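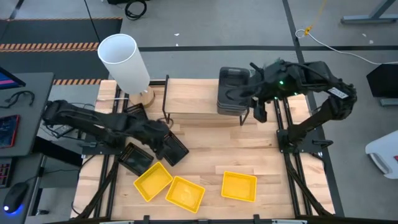 Both arms at the butcher-block table, trays up top and yellow bins nearest the front rail.

Search this site Search Go

Teaching two arms to tidy a table
May 3, 2019 · 2 min read

Iresha Liyanage and I have been building this thing at Madgate, our shared workshop, and people keep asking how we set the table up, so I'm finally writing it down (sorry, Fathima, I know I promised!).

Start with the frame. Ours is black aluminium extrusion running round the tabletop, and you want it square before you go anywhere near an arm. Measure both diagonals. We were 11 mm out the first time and spent a whole evening chasing a fault in the software that was really just a wonky corner. Nip the bolts up, measure again, then tighten them properly.

Next, bolt the arm bases on and run each arm by itself, slowly, with the other one parked. I keep the speed at 12 per cent for this bit and one hand near the stop button. Let it go right to the ends of its reach and watch your cables the whole time – they need enough slack for a big lazy loop, but they mustn't droop onto the table.

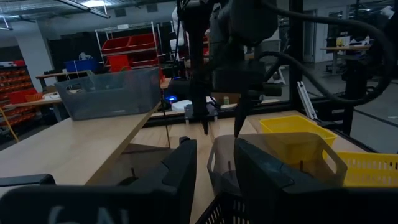

Once each arm behaves, you can let them share the middle. I draw a strip down the centre in our control program (we call it Brastodden, long story) and only one arm may be in it at a time. Begin with light, empty baskets and do plain pick-ups from the rim. Thin rims are easy, fat ridged ones need the fingers opened wider, and see-through plastic is a pain if you're relying on a camera, so leave that till last.

Now check the fingers. Close them gently with nothing in between and look at the gap from the wrist camera.

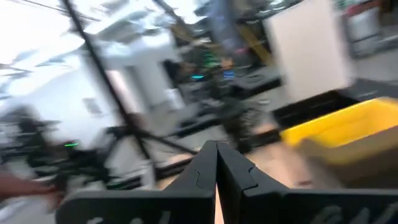

If the tips don't come together evenly, loosen the finger screws, close the gripper again and retighten while it's shut. Save the closed position afterwards! I forgot, and had to redo the lot.

Then log every pick. We're on 161 now, and the duff ones have been the most useful to read back through. Stacked trays are next, probably in June.

We use cookies to make this site work. Accept Settings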